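The Second List

The applicant opened the ranking form at the kitchen desk and read the instructions again. Two lists were required. The first was for clinical residency programmes that included protected research time. The second was for programmes that did not. The two lists would be merged on the closing date, and no changes would be accepted afterwards.

Eight programmes had offered an interview. Six of them were already in order. The remaining two, Drititz and Fernarard, had changed places several times since the start of February.

Drititz was the larger hospital. It guaranteed two years in the laboratory, taken together, after the second clinical year. The stipend was fixed and the bench space was written into the contract. The on-call rota was also written into the contract, and it ran through the laboratory years without a break.

Fernarard made no guarantee. Research time was granted on request, subject to staffing. The director of the programme had described this as flexible. A resident, asked the same thing over lunch, had looked at the door before answering that it depended on the winter.
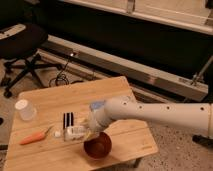
The thesis was on the shelf above the desk, 300 pages in a blue binding. It concerned the way in which one kidney enzyme folded, and it had taken longer than medical school. The applicant had not opened it for some months. There was a follow-up experiment described in the last chapter, in the conditional tense, and only the Enache laboratory had the equipment to run it. The Enache laboratory was at Fernarard.

A message had come from there that morning. It was short. The Arnex fellowship had been renewed and would pay for one resident a year, with an application in the usual form. The message did not say whether anyone else had been told – it did not say much at all.

The applicant made a table with a column for each hospital and gave each item a weight. Salary, rota, distance from home, likelihood of finishing the experiment. Drititz scored 66. Fernarard scored less. The weight given to the experiment was raised, and then raised again, until the totals were level. At that point the table was no longer a measurement of anything, and the applicant closed it without saving.

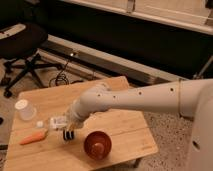 A small bottle on its side, white cap to the left.

It was dark outside by the time the form was finished. Fernarard went first on the first list. Drititz went second. The system asked for confirmation, and then asked once more in a different colour.

The receipt gave the date as February 12, 2024, and a reference number. The applicant copied the number on to the inside cover of the thesis, in pencil, and turned to the last chapter to see what temperature the buffer had to be.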